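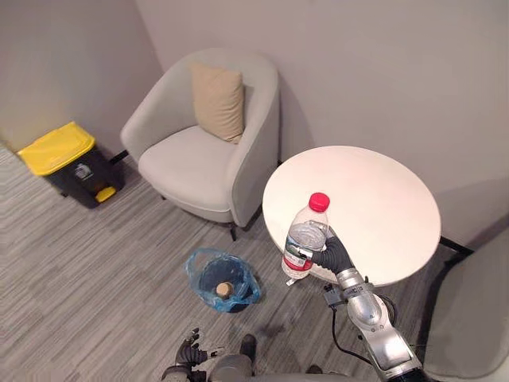
Prekel Donation Log

README, version 2

Prekel is a small dataset of things that were given to the reuse shop in Wedville and what became of them. It was started by Rusnák, a design and repair office in Stodlow, which gives the shop one working day each month. We publish it so that other shops of this kind can compare their own records, or copy the form if they have none.

What is in it

The main file, items.csv, has 1,000 rows. Each row is one donated item, from the day it was received until the day it left the shop. A second file, repairs.csv, has 233 rows and covers only the items which were opened on the repair bench. The two files are joined by item_id.

Fields in items.csv

item_id: a running number, never used again after an item is gone
received: month and year only
category: one of 11 values, the list is in categories.txt
donor_type: household, company or unknown
condition_in: the judgment of the person at the counter, from A (like new) to D (for parts)
outcome: sold, given, parts, recycled or still in shop
price: in local currency, empty if the item was not sold

Fields in repairs.csv

item_id: as in the main file
fault: free text, translated to English by us
part_used: new, second-hand or none
minutes: time on the bench, without the waiting time for parts
tested_by: initials were removed, so this column now says only yes or no
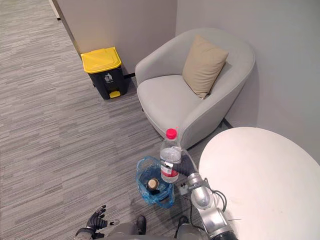
Seating corner with armchair and yellow-lidded bin.

How it was collected

The counter staff wrote on paper cards and we typed the cards in at the end of each month. In May the shop moved to a new card with a separate box for donor type. Rows from before this change have "unknown" much more often, and please do not read this as a change in who donates.

Known problems

Washing machines and other large items are sometimes entered twice, once at pickup and once at the counter. We removed the pairs that we found. The condition grade depends on the person - one colleague's B is another colleague's C. Prices were not corrected for sale days.

Privacy

Names, addresses and phone numbers of donors were on the cards but were never typed in.

License and changes

You may use and share the files if you name Prekel as the source. Last update: Nov 11, 2024. In this version the repair file was added and the category "garden" was separated from "tools". Corrections are welcome at the Rusnák office, with the item_id please.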